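Gidow Table Clearing Package - for Canteens, Break Rooms and Small Kitchens

Product page, updated 8/25/24

Home > Workplace > Kitchen and Dining > Table Clearing

In stock. Ships from the Weken warehouse. Lead time 9 working days, longer if you want the wide dish cart.

What you get

Zultari arm on a rolling base
Two-finger parallel gripper, ridged pads fitted
Hand-held gripper for recording, same finger layout
Dish cart, standard width
Charger, wall cable, spare pads (one pair)
Setup visit, one day, on site
Printed quick guide, English and Spanish

Not included: dishwasher racks, table covers, floor tape. Most sites have these already.

What it does

Picks up bowls, plates, cups and mugs after a meal and puts them on the cart. Wipes nothing. Washes nothing. Somebody still rolls the cart to the dish room and somebody still does the tables with a cloth. We get asked this every week so its going near the top.

Works best with everyday stuff. Bowls with a rim, mugs with a proper handle, plates that don't stack too tight. Rated for 70 pieces an hour on a mixed load. A fast person beats that easily, no argument. The arm is for the slow hour after lunch when two people are trying to clear and prep at the same time.

Who it is for

Staff canteens. Care homes with a day room. Workshops where people eat in and leave the bowls. Sites serving up to 200 lunches a day are the sweet spot; above that, look at the Gazi line, belt fed, different animal and a different price.

What changes for your people

Short version, fewer trips with full hands. The kitchen crew stays. We tell every buyer to say so in writing before the crate shows up, and to say it to the evening shift too, who usually hear last.

Jobs shift around a bit:

Clearing staff load the cart less and check it more. Someone has to look over each load for cutlery left in bowls.

One person per shift becomes the go-to for the arm. Training takes a morning. Pay them for it. A couple of our early sites didn't and it went badly, the arm sat in a corner with a sheet over it until May.

Breaks can move. With the arm on the first pass, the crew can eat at the same time as everyone else if the manager plans for it. Put it in the rota or it won't happen.

Complaints you will hear: it's slow, it's in the way, it beeps. Beep can be turned down (Settings, Sound). The base needs a clear lane along one side of the table, so yes, it is in the way if the chairs aren't pushed in.

Teaching it your tables

No two break rooms are laid out the same and we don't ask you to tidy yours up first. Your own staff record the pickups with the hand-held gripper, squeezing the fingers on the dish and lifting it like they normally would. Patterned cloth, snack bags, bread still out, all fine. Go for the rim on wide bowls. Come in low, fingers open, one finger each side of the edge. If another bowl is overlapping, take whichever one is on top. 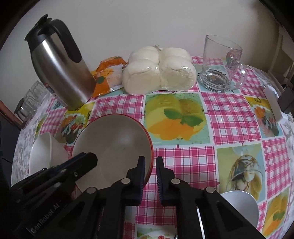 Recording, step by step

1. Charge the hand-held overnight. Light goes green.

2. Set the table the way it looks after a real meal. Don't stage it neat.

3. Hold the gripper pointing at the table. Start with the fingers open.

4. Pick up one dish, put it on the cart, open, come back. Keep the pace normal.

5. Do every kind of dish you own. Include the odd ones, glass mugs especially, clear glass takes more passes than white china.

6. Upload from the dock at end of shift. Leave it plugged in, screen says Done when its done.

Plan on more than 351 pickups for a first setup. Split between three or four people it's a couple of quiet afternoons. Left-handers please join in, the arm picks up on approach angles and a mix gives better results.

Recordings show the table and whatever is near it. Tell staff before you start, put a note on the door, and don't record while folks are eating. Any clip can be deleted from the dock by the person who made it, no manager code needed. We set it up like that on purpose and we won't change it on request.

Specs, the short list

Floor: level, hard. Low pile carpet ok, rugs no
Power: standard wall outlet
Table height: normal dining height, bar tables not supported
Dishes: china, glass, steel, hard plastic. No paper plates, they fold
Liquids: empty or nearly empty only
Gripper pads: swap when the ridges look worn
Cleaning: damp cloth on arm and pads, do not hose

Common questions from buyers

Can it run with people sitting at the table?
No. Wait till seats are clear. The base stops if somebody steps in the lane.

Does it take thermos jugs and such?
Leave jugs and flasks to staff. Tall and heavy, they tip.

Will it throw out wrappers and leftover bread?
No. It goes around them. Food and trash stay a person's call.

Can we rent before buying?
Yes, by the month, setup visit charged seperately.

Who do staff call when it stops?
Gidow support line, number is on the base. Anybody on shift can call, not just the manager.

Related items

Gazi belt clearing line
Wide dish cart
Ridged pads, pair
Hand-held gripper, second unit
Weken floor tape, yellow

Request a quote | Book a site visit | Download quick guide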